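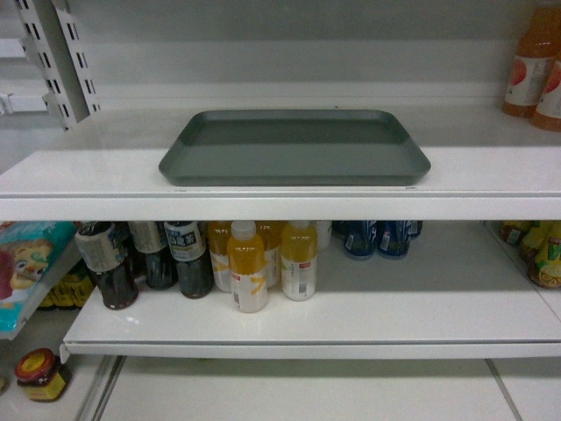

Every town that gets a food festival eventually has to decide what to do with its own cooks, and I think Pratbridge has been deciding wrong. I say this as someone who loves the festival and has gone all 3 years, usually hungry by ten in the morning and regretting everything by two. The first year it felt like the whole town had turned out its kitchens onto the riverside. There were dumplings folded by people who lived on my street, and a lamb soup I still think about in November when the heating has just come on. Good food doesn't need much of a stage. A plain tray on a white shelf, a couple of bottles of orange juice off to one side, and somebody who knows what to put in that tray: you could build a fine lunch stall from there. What you can't build it from is a stall fee of 600 dollars, and that is what it now costs to stand at the Pratbridge Eats weekend before you've bought an onion.

I know how these things go, and I'm not going to pretend that tents and generators and portable toilets pay for themselves. I once helped organize a street supper, a very small one, and the trash bill alone nearly put me off soup for life. So when the organizers say the event has grown and the costs have grown along with it, I believe them. They sold 2954 tickets this year, and a crowd like that needs fencing and first aid and somebody to tell it where to park. My quarrel is with who ends up paying, and with what we all get to eat as a result.

Walk down the main row now and a good part of what you pass is trucks that do this for a living, one town after another, all summer long. Werkent was there with its big black trailer and its loaded fries. I ate the loaded fries. They were good! I'd eat them again. But I could have eaten them in the next county the weekend before, and I didn't need my own town to close its riverside road so that I could have them here. Meanwhile the lady with the lamb soup has gone, and so has the family that used to grill corn with that sour, peppery butter, and when I asked at the information tent I was told, very kindly, that they hadn't applied.

Well, of course they hadn't. If you sell bowls of soup at a price your neighbors can manage, you have to sell an awful lot of them to get your fee back, and if it rains on the first afternoon you've paid for the privilege of standing in a puddle.

The two local places that did hang on show what we'd be missing. Zustov, the little bakery behind the bus station, brought its poppy seed rolls and a cabbage pie with a crust so thin I had to hold it in both hands. Ahn had a short menu, chilled noodles and a cucumber salad, and the line went past the bandstand before the music had even started. People in that line were talking to each other. A man behind me explained to two complete strangers how his grandmother salted her cabbage, at great length, and they asked him questions. I don't remember anyone talking in the fries line, though to be fair we all had our mouths full.

This is why I keep calling a food festival a cultural event, even when my friends roll their eyes and say it's just lunch outdoors. We're happy to put public money behind the summer concerts and the puppet theater, and I'm glad we do. A dish that came here in somebody's memory and has been cooked in a back kitchen ever since seems to me to belong in the same company. It's also a lot easier to share than a puppet.

So here is what I'd like to see. Keep the big trucks, and keep charging them what they can bear. Then set aside one stretch of the row, the shady end by the footbridge would be lovely, for people who live here and cook at home or in a small shop, and ask them for a small share of what they take over the weekend instead of a fee up front. Help them with the permit, too. The form is longer than some novels I've finished, and it reads as if soup were a controlled substance. One patient person at a desk for a few evenings in the spring would do more for the flavor of that weekend than another stage with colored lights.

Some will say that home cooks are a risk, that they run out of food or turn up late. They do run out of food. I've stood there with my money in my hand and watched the last dumpling go to a teenager, and I went home and grumbled about it and came back earlier the next day. I'd gladly do it again, and I'd bring my sister, who has stopped coming because she says she can get fries anywhere.

Applications for next year open after the winter break. If the lamb soup lady happens to read this, I will carry your pots.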